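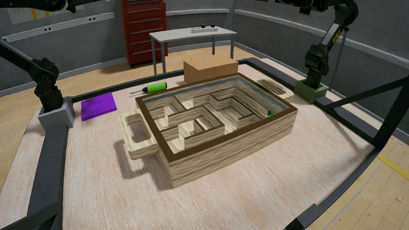
Climwood price list, README

Second-hand prices for wooden toys and puzzles, 3,000 rows, copied by hand from Burach and Jutel shop listings. Last changed 2022-07-25 by Deirdre Dunne.

Treat "price" with suspicion. It is what the seller asked, and I doubt many buyers paid it. In 79 rows the currency was missing and I guessed.
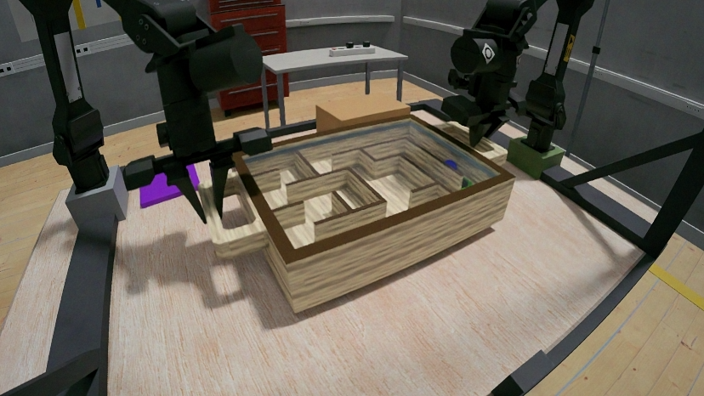 The "condition" column is worse. Sellers write "as new" for anything with four sides. Değirmenci rows use their own grades, which I have left alone as I don't believe my conversion.

Postage is blank for 24 listings. Blank does not mean free.

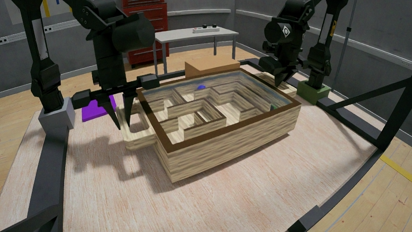 Maze tray with handles, blue ball inside.

Licence: free to reuse. Check it first.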